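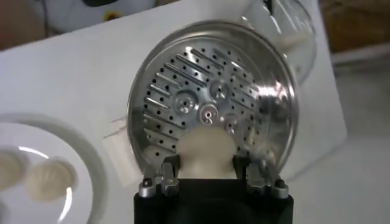
2 min read

Home Protocols Antibodies Blotting Ask Log in

Faint band at the wrong size, rabbit polyclonal, what am I doing wrong

Hi all, quick one before I waste another membrane. Running a western for a nuclear repair protein, rabbit polyclonal from Biment, bought new in April. Expected band is near 30 kDa. What I get is a faint smear where it should be and a fat band way up at 70ish. Negative control lysate has the fat band too.

What I'm doing:
- whole cell lysate in RIPA, 40 ug per lane
- 12% gel, wet transfer to PVDF, ice pack in the tank
- block 5% milk in TBST, one hour
- primary 1:500 overnight in the cold room
- three washes, anti-rabbit HRP, ECL

Loading control looks great so I don't think it's the transfer. Tried a longer exposure, just got more of the fat band. Supervisor wants something to look at Wednesday. Is this antibody just bad?? Catalog number is long gone, box got thrown out, lot on the tube ends in 1405 or maybe 1,405 with a comma, hard to tell, label smudged.

posted by randlow_bench

gelrunner_k

Probably not bad, polyclonals do this. Few things.

Your protein is nuclear and likely low abundance. RIPA without sonication or nuclease leaves a lot of it stuck in the chromatin pellet, which you then spin down and throw away. Either sonicate, or do a nuclear prep. I'd do the nuclear prep. Spin out the cytoplasm first, then high salt extraction on ice, 15 minutes, vortex now and then. Load the same 40 ug but of nuclear extract and you should see a real difference in the low band if it's there at all.

The fat band: run one strip with secondary only. Takes no extra time, just cut the membrane. If the band is still there it's your secondary. If it goes away it's the primary picking up something else and you want to titrate. 1:500 is heavy. Go 1:1000 and 1:2000 side by side, same lysate, same exposure.

Also swap milk for BSA in the primary step, keep milk for the block. Helps sometimes, sometimes not.

And you need a knockdown or knockout lane. Without it you can't say which band is yours, the predicted weight is only a guess once you have modifications or a splice form. What is your "negative control lysate" btw? If its just a different cell line it probably expresses the thing too.

Khương

+1 to secondary only. We had the same thing in our lab, big band in everything, was the secondary. Changed supplier and gone. Wash longer also, 10 min each is not enough in my opinion.

skekoncombe_lurker

antibody is bad, get a monoclonal

randlow_bench

ok thanks. Negative control is a different cell line, yes, so that's useless I guess. Did the secondary only strip last night: clean. So it's the primary. Doing the nuclear prep plus 1:2000 in BSA now, have 2 aliquots of the siRNA lysate from a labmate in the -80 so those are going on the same gel. One more thing, can I strip and reprobe the old membrane or is it dead after all that exposure?

gelrunner_k

You can reprobe but don't judge a weak band on a stripped blot, you lose protein every time. Use it for the loading control. Fresh gel for the real one. And write the lot number down somewhere before the lable goes completely, Biment will ask for it if you end up wanting a replacement.

Last updated: April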